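Voltow Hand Tool Set-Up and Service Guide
Section 7: Pad Slip and Jaw Faults

Applies to Voltow hand tools used in pairs with the Brerisent recorder, firmware 291 and later. Section 6 covers cable faults.

7.1 When to use this section

Work through these steps if a part drops, turns or creeps in the jaws, or if the recorder logs fault 24 (jaw position lost). A slip can pass without a fault code. Stop the session if you see one, even if the recorder stays green.

CAUTION: Keep your free fingers out of the linkage when the jaws close. The arms cross close to the body and can pinch.

7.2 Two-tool handover

1. Set both tools to low grip force.
2. Close the first tool on the part and hold it still.
3. Bring the second tool in and close it at a different height.
4. Wait for both jaw readings to settle before you open the first tool.

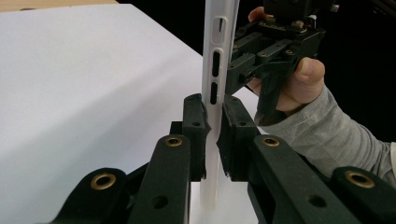

Handover slip is the most common fault reported on this tool. It shows up when both tools pull on the part and the pad with less contact gives way. Thin parts are the hardest to hold. With a narrow white piece like this one, the lower pads leave only a strip showing between them, and the second tool has to take its hold higher up, near the cutouts. Keep pad edges clear of slots and holes where you can. If the part turns during step 4, close the first tool again and start over from step 2.

NOTE: Scuffed pad edges do not always mean a worn pad. Check them as described in 7.4.

7.3 Placing a part in a tray

1. Lay the tray lengthwise, pointing toward you.
2. Lift the part upright over the back end of the tray.
3. Keep the other tool clear, jaws open.
4. Lower the part until it touches the tray floor, then open the jaws slowly.

If the part sticks to one pad on release, do not shake the tool. Close the jaws, lift, and try again. Three failed releases in a row count as a fault and should be written in the log. 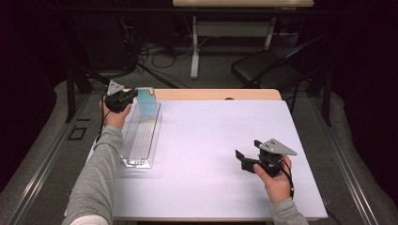
Figure 7-2. Block held upright over the back end of the tray, right-hand tool open and clear.

CAUTION: Route each cable along the outside of the hand. A cable caught in the linkage can hold the jaws partly open and give a false reading.

7.4 Pad check

Do this check after any slip and after every 1000 closes.

1. Hold the tool over a clear, light-colored area of the table.
2. Open the jaws all the way. Nothing should be between the pads.
3. Look at the inner face and top edge of each pad. Light scuff marks are acceptable. Replace the pad if you find a split, a lifted corner or a missing piece.
4. Look for crumbs on the table near the pads. Wipe the table and both pads with a dry cloth.
5. Close the jaws on nothing and read the jaw position. If it is not zero, repeat the zero set in Section 4. 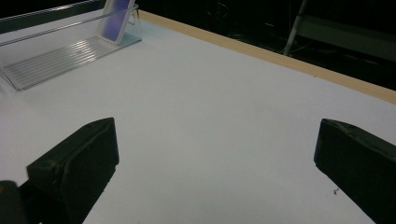

Figure 7-3. Jaws open over the table for the pad check. Note the lighter scuffing on the pads and the specks near the right pad.

NOTE: Replace pads in pairs. Order Lulten pad set 1960. Wouters pads fit the same screws but are thicker and will throw off the zero set.

7.5 If the fault comes back

Take the tool out of use and tag it. Send the log file and both old pads to Hanne Koskela at the service desk. Do not clear fault 24 before the log is saved.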